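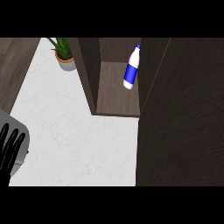
Ticket: Audiorekorder am Standort Droltham löst nachts nicht aus
Gemeldet von: Haiyan Ye
Projekt: Hinska (Sichtungsmeldungen und Rufaufnahmen)
Status: gelöst

15. Oktober 2023
Rekorder 5 hat seit dem letzten Kartenwechsel keine Nachtaufnahmen mehr. Tagsüber normal. Gerade aus Droltham kamen zuletzt Meldungen über Rufe und Klopfgeräusche, die wir gern abgleichen würden.

Antwort Technik:
Bitte Schwellwert und Zeitplan auslesen. Steht die Firmware noch auf Zovum 7?

Haiyan Ye:
Ja, Zovum 7. Schwellwert 34, Zeitplan »Dämmerung«. Karte neu formatiert, ohne Erfolg.

Antwort Technik:
Der Dämmerungsplan rechnet mit den Koordinaten im Gerät. Dort steht noch der alte Standort Tiongson, Eintrag vom April. Bitte ändern und neu starten.

Haiyan Ye:
Geändert. Aufnahmen laufen wieder, erste Datei enthält nur Rehe und einen Waldkauz. Ticket kann zu.

Diese Website verwendet Cookies. Mit der weiteren Nutzung stimmen Sie dem zu. OK | Mehr erfahren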